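Module 4: Perception for tabletop manipulation
Notes to lecture 5, Kyu-ri Bang

Read the Vuslow driver notes first. The symbols follow the previous handout: W is the table frame, C the fixed camera, H the wrist camera.

4.1 Two views, one object list 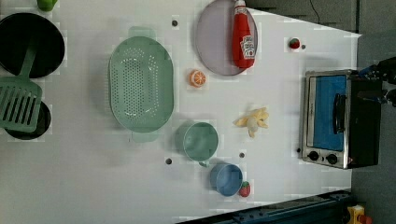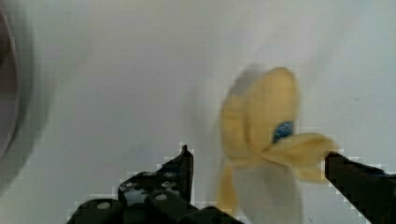 Figure 4.1. First: table view. Second: wrist view, toy banana held at the tip of one flap, with motion blur.

The table view feeds the object list. Each entry holds a class label, a mask, a pose in W and a time stamp. The wrist view does not add entries. It may only correct the pose of an entry already chosen as the target.

Colour alone is a weak cue on this set. The colander and the cup near it share a pale sage green, and the two strawberries differ only in position. Esodell therefore keys entries on mask centroid and class together. The dark holes in the tabletop must be masked out before clustering, or they come back as small round objects.

4.2 Soft objects

A rigid pose is a poor model for the banana. Its flaps move separately from the core, so a grasp on a flap fixes one point and leaves the rest free. Store the grasp point in H and drop the orientation estimate until the object is released.

4.3 Blur gate

Let s be the variance of the Laplacian over the target mask.
s below 70: discard the frame, hold the last pose.
s from 70 to 700: update position only.
s above 700: full update.
The planner stops after 5 discarded frames in a row. These limits were set on the Rosenthal log (1,038 wrist frames) and should be set again for any other lens.

4.4 Exercise

Run the Flivside replay tool with the gate off, then on. Plot the target position in W for both runs and mark every held pose. Hand in the plot and the config file by May 19, 2026.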